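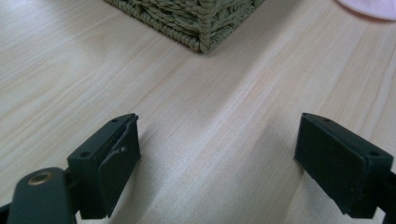 Granumcombe Heritage Center
Call for Participants: Residency in Traditional Basketry and Cordage

The Granumcombe Heritage Center invites applications for its residency in traditional basketry and cordage. The program is offered jointly with the Narum Foundation and is open to makers, teachers, and independent researchers who have an established interest in woven containers, rope work, or the preparation of plant fibers.

Program

The residency lasts 14 weeks and begins in May. Six residents will be selected. Each resident will carry out an individual project and will also contribute to the study of the Verkska Collection, which holds 136 baskets, mats, and carrying nets from farms and fishing households. Much of the collection has not been published, and the condition records for the older items are incomplete. Residents will have supervised access to the storage rooms and to the reading room on the second floor.

Projects may deal with technique, repair, regional patterns, the growing and harvesting of materials, or the teaching of basketry to adults or school groups. Proposals that involve taking samples from objects in the collection cannot be accepted.

Support provided

Residents receive a monthly stipend, a shared workspace, and a private room in Vương House, a short walk from the Center. Basic tools and a materials allowance are included. Travel costs within the United States are reimbursed after arrival on presentation of receipts. Residents are responsible for their own health insurance.

Eligibility

Applicants must be at least 18 years of age and must have three years of practical or research experience in a related field. A degree is not required. Applicants who are enrolled full time in a course of study during the residency period are not eligible. Former residents may apply again after an interval of three years.

Duties

Residents are expected to be present at the Center four days a week, to give one public demonstration, and to submit a written report before departure. Reports are kept in the Center's library and may be consulted by visitors. Copyright in the report remains with the resident.

How to apply

Applications should consist of the following:

Completed application form
Project proposal of no more than 3 pages
Résumé
Photographs of recent work, or one writing sample for research applicants
Names and contact details of two references

Application forms are available from the front desk or by mail. Materials sent separately from the form will not be considered. Original work should not be enclosed.

Completed applications must reach the Residency Office by September 10, 2021. Applicants selected for interview will be notified in writing, and interviews may be held by telephone on request. The Center welcomes applications from persons with disabilities and will arrange reasonable accommodations at any stage of the process.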